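A Morning at the Simanjuntak Tile Works

By Ratih Purba
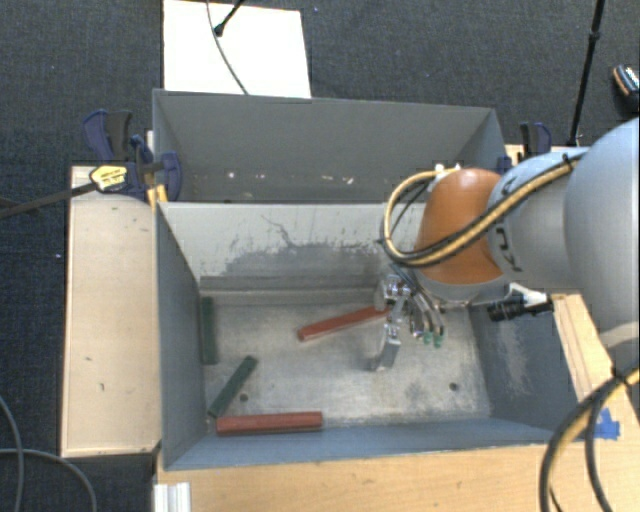 Getting there

The tile works opens its doors to visitors in July, and this year I finally had the chance to go. From Masley station the bus takes 25 minutes and it stops directly in front of the gate. We were a small party: my cousin Endang Pelupessy, her neighbor Hafiz Liem and me. Tickets were checked at a table under the trees, and we got a paper map and a sticker for the shirt. Please wear closed shoes, they are strict with this. One man in sandals had to buy socks and borrow boots.

The clay yard

Our guide was Sulastri Wibisono. She has worked at the factory since she left school and she spoke very fast, but she repeated everything when we asked. The clay comes from a pit 4 kilometers away and it must rest outside for one whole winter before it is used. I did not know this. She let us press a lump between the fingers to feel if there was still sand in it. Mine had sand.

After the yard we saw the mixing room, which was so loud that she stopped talking and only pointed. Then came the pressing hall, where roof tiles come out one after another on a belt, still soft. A woman takes away the ones with a bent corner and throws them back to be mixed again.

The old kiln

For me this was the best part of the visit. The old kiln was built for the grandfather of the present owner, and it was fired with wood for many years. Now it is cold and you can walk inside, if you bend your head. The bricks have a green and brown glaze from the ash, it looks almost like glass. Hafiz took so many photos there that the next group had to wait for us.

The new kiln is long and low, and you only look at it through a small window. It burns at 870 degrees for the red floor tiles. The glazed ones need more heat, but the guide did not want to tell us the number – a secret of the house, she said.

Lunch and shop

The canteen had fish soup and rice cakes. The soup was good but the line was too long, so I advise to eat before noon. In the shop you can buy seconds by weight. I took home 6 blue tiles for my kitchen wall and Endang bought a heavy flower pot, which I had to carry to the bus.

Practical notes

The tour lasts two hours and there are many stairs. Groups with children start at ten and the last tour leaves at three. The painting workshop is paid separately, and the places were already taken when we asked. Next time I will write to them in spring.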